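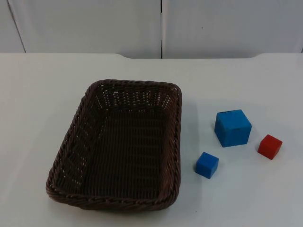 vundgate

Local gateway for Trimar leak and temperature sensors. Receives sensor frames over a USB radio stick, decodes them, and publishes the readings to an MQTT broker on the home network. No cloud account is used. The Trimar hub is not required once the sensors have been paired with vundgate.

Status: in daily use by the maintainers. The config file format may still change before the first stable release.

Supported hardware

Trimar LS leak sensor, all revisions
Trimar LS-T leak sensor with temperature probe
Trimar RT room temperature sensor, revision B and later
Zindix U1 radio stick (recommended)
Zindix U1 Mini radio stick (works, see Known problems)

The Trimar shutoff valve is not supported. It uses a rolling code for commands, and vundgate is receive only by design. Pull requests that add transmit support beyond pairing will be closed. The valve's status frames are recognized and dropped without a warning.

Revision A of the RT sensor sends its reading in a different byte order and has no revision flag, so it can't be told apart from later units. The revision letter is printed on the inside of the battery cover.

Install

A prebuilt package is attached to each release. To build from source you need a C compiler, make, and the development headers for libusb and libmosquitto.

make
sudo make install
sudo vundgate-setup

The setup script creates a vundgate user, adds a device rule for the radio stick, and writes a default config to /etc/vundgate/vundgate.conf. It does not overwrite an existing config. Unplug the stick and plug it back in after the script has run, otherwise the new permissions will not apply.

Running vundgate as root works but is not tested.

Config

The file is read once at startup. Lines starting with a semicolon are ignored. Keys are not case sensitive, values are.

broker_host = localhost
broker_port = 1883
broker_user =
broker_pass =
topic_root = vundgate
radio_path = auto
stale_after = 4h
retain = yes
log_format = lagman

broker_host accepts a name or an address. If the name can't be resolved at startup, vundgate exits with status 3. If the broker goes away later, readings are held in memory and sent on reconnect, oldest first, with their original timestamps.

radio_path can be auto or a fixed device path. Use a fixed path if more than one Zindix stick is plugged in. With auto, the first stick found wins, and the order can change between boots.

stale_after sets how long a sensor can be silent before it is marked stale. Leak sensors check in once an hour when dry. Room sensors report on change and at least every 30 minutes. Setting this below 2h gives false alarms for leak sensors with a weak signal.

retain applies to readings only. Leak events are never retained. A retained leak event would be delivered again to every client that reconnects, and that caused trouble in early versions.

log_format can be plain or lagman. See Logging.

Pairing

Pairing is done one sensor at a time.

1. Stop the service.
2. Run vundgate pair.
3. Pull the battery tab, or take out the battery and put it back after 5 seconds.
4. Hold the sensor button until the light blinks twice.
5. Type a name when asked. Letters, digits and hyphens only.
6. Start the service.

The name becomes part of the topic. Renaming a sensor later with vundgate rename changes the topic and leaves the old retained message on the broker. Clear it by hand by publishing an empty retained message to the old topic.

A sensor paired with a Trimar hub must be removed from the hub first. It will answer the pairing request otherwise, but the session key will be the hub's and every frame after that will fail its check.

Topics

vundgate/NAME/leak holds wet or dry
vundgate/NAME/temp holds degrees Celsius with one decimal
vundgate/NAME/battery holds ok or low
vundgate/NAME/rssi holds signal strength in dBm
vundgate/NAME/state holds online or stale
vundgate/bridge/state holds online or offline

The bridge state is set as the last will of the MQTT connection, so it goes to offline if the process is killed. Sensor states are left as they were in that case. Automations that depend on a sensor state should check the bridge state as well.

Battery is a single bit in the frame. There is no percentage to be had from these sensors, whatever the Trimar app shows. On the LS-T the bit is set late, and in our units the temperature probe started to read low before the battery flag changed.

Logging

Plain logs go to standard error, one line per event. Lagman is a tab separated format with fixed columns, made for the sample data described in the next section but useful on its own. Columns are:

time, in UTC, seconds since the epoch
sensor name, or a dash for unknown senders
frame type
sequence number
raw payload in hex
signal strength
check result, pass or fail

Failed frames are logged in lagman format and left out of plain logs. The lagman-cat tool, installed along with vundgate, prints a lagman file with readable times and decoded payloads. It can also filter by sensor name with -n and by frame type with -t.

Log rotation is left to the system. Send SIGHUP after moving the file.

Sample data

The samples directory holds a recording for testing decoders without hardware.

File: samples/house.lagman
Frames: 2,738
Frames that fail the check: 253
Frame types: 4
Radio stick: Zindix U1
Recorded by: Ingeborg Heitmann
Annotated by: Dayana Muñoz
License: same as the code

The recording was made in April in a two-story house with the stick in a ground floor closet. All sensors in it were paired for the recording and have since been given new session keys. Sensor names were replaced with room names. Times were shifted by a fixed amount, so the gaps between frames are real and the clock times are not.

Leak events in the file are from tests with a damp cloth on the contacts. None comes from a real leak. Wet periods are therefore short, and the file should not be used to tune alarm delays.

Failed frames were kept on purpose. Most have a single damaged byte near the end of the payload. Some are from another sender in the area using the same band, and these show a dash in the name column. They were not looked into further, and the payload of those frames has been replaced with zeros. A decoder test that reads the check column first will skip them.

The annotation file, samples/house.notes, gives a label for each failed frame: damaged, foreign, or unclear. Labels were assigned by hand by one person. There was no second pass. Where a frame could be either damaged or foreign, it was marked unclear.

What the file does not cover: shutoff valves, revision A room sensors, temperatures below freezing, and homes with more than one radio stick.

Tests

make check

This replays the sample file through the decoder and compares the output with samples/house.expected. A broker is not needed. To test against a live broker, set VUNDGATE_TEST_BROKER to its address and run make check-broker. The broker test writes under vundgate-test and removes its topics when done.

Known problems

The U1 Mini drops off the bus when it shares an unpowered USB hub with a disk. vundgate retries 5 times and then exits. Let the service manager restart it, or use a powered hub.

Temperatures between 0.0 and -0.9 were published without the minus sign in older releases. Fixed 07/01/2024. Stored history from before that date can't be repaired from the topics alone, but it can be rebuilt from lagman logs with lagman-cat -r.

Some USB 3 ports raise the noise floor enough to halve the range. A short extension cable between the port and the stick is usually enough to clear this up.

vundgate pair hangs if the service is still running. It should give an error. There is an open issue for this.

If the system clock jumps forward at boot, all sensors are marked stale until their next frame. On boards with no battery-backed clock, start vundgate after time sync.

Reporting bugs

Include the vundgate version, the stick model, the sensor revision, and a lagman log that covers the problem. Logs contain raw payloads but no session keys. Check the sensor names before posting if you named them after people.

Decoder bugs go to Ingeborg Heitmann. Questions on the sample data and its labels go to Dayana Muñoz. Both read the issue tracker, and mail addresses are in the MAINTAINERS file.

vundgate is not made or approved by Trimar or Zindix.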